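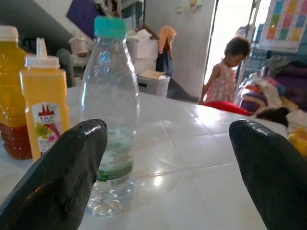
A bottle of water and a yellow squeeze bottle on a white tiled table.

Right, so I've been sitting on this since Tuesday and I can finally stop being annoying in the group chat. Skerkimbridge is coming back! Word is that Starnik, the studio that's had the rights gathering dust for ages, wants a second film, and Nazanin Heydari has been asked to write it.

If you missed the first one (and plenty of people did, it was in cinemas for what felt like a long weekend), it's the slow, rainy thriller set in a canal town where the lock-keeper goes missing and everyone is a bit too polite about it. I saw it twice in the same week and made my sister come to the second one. She still brings it up.

Heydari didn't write the original. That was Damian Michalski, who I'm told is staying on as a producer and has read an early outline, but he's busy with his own thing, a courtroom drama he's directing himself. Heydari did the last 2 episodes of The Rarnus Letters on telly, the ones with the ferry, and if you've seen those you'll know why I'm so pleased. She can write people not saying things better than almost anyone working at the moment.

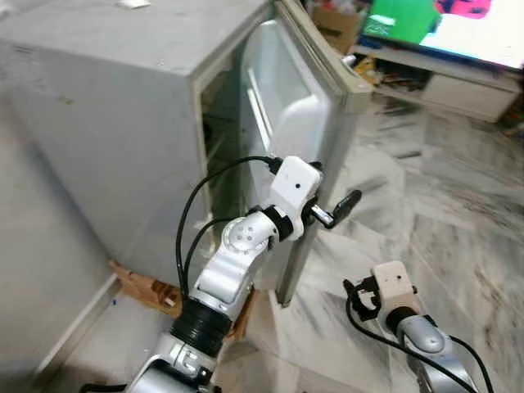 The small fridge with its door open.

Now, the outline. I haven't read it, I want to be clear on that, but I've had a chat with someone who has. It picks up 8 years after the first film, with Ritu Dwivedi back as Inspector Schumacher, now retired and running a boatyard rather badly. A body turns up in the drained canal, and it's wearing the lock-keeper's coat. That's all I could get out of them, and I did try, I even bought the cake.

Dwivedi hasn't signed anything yet as far as I know. She did tell a festival audience in April that she'd "put the coat back on tomorrow if the script was any good", which got a big cheer from the back rows (hello, that was me). Igor Sikora, who played her hopeless sergeant, is said to be keen too. His character was last seen driving off a bridge, mind you, so somebody will have to be clever about it. We never saw him hit the water, I'm just saying.

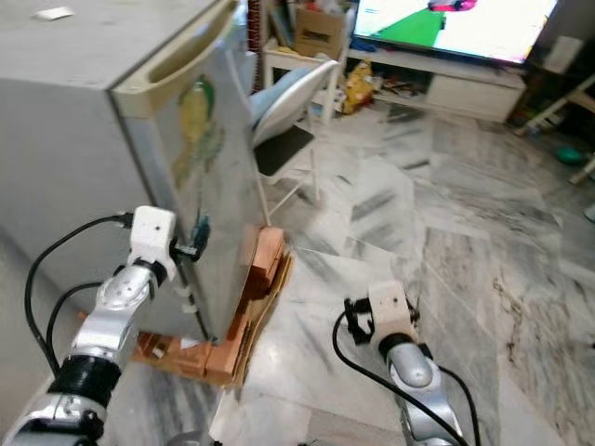
Fridge, blocks and flattened cardboard.

The big question is who directs. Pallavi Joshi made the first one and it's hard to picture it without her, all those long shots down the towpath with the sound turned right down. My source says she's been asked and hasn't said no. She's also attached to a period film that's meant to start shooting in the autumn, so either Starnik waits for her or they find somebody else, and I know which I'd choose. There's been a fan petition going round with 3,000 names on it asking for exactly that. Mine's on there twice, from two different email addresses, sorry.

Starnik's press office sent me a very nice reply saying they don't comment on projects in development. They didn't ask me to take anything down, though, and I've had that email from them before, so make of it what you will.

Filming wouldn't start for a good while yet, as there isn't a finished script. The first one took 18 months from outline to camera, and that was with Michalski writing at full tilt. I'll post again when I hear about Joshi. 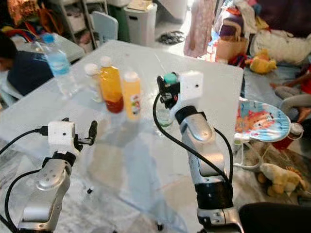 Posted by the film desk in News, 4 comments

One more bit I nearly forgot: the original is going back on in a few cinemas before the end of the year, with the longer ending that was cut. I've only seen that ending once, on a terrible screen with a coat rack in front of me, and I'd go a long way to see it properly. Dates to follow when I've got them.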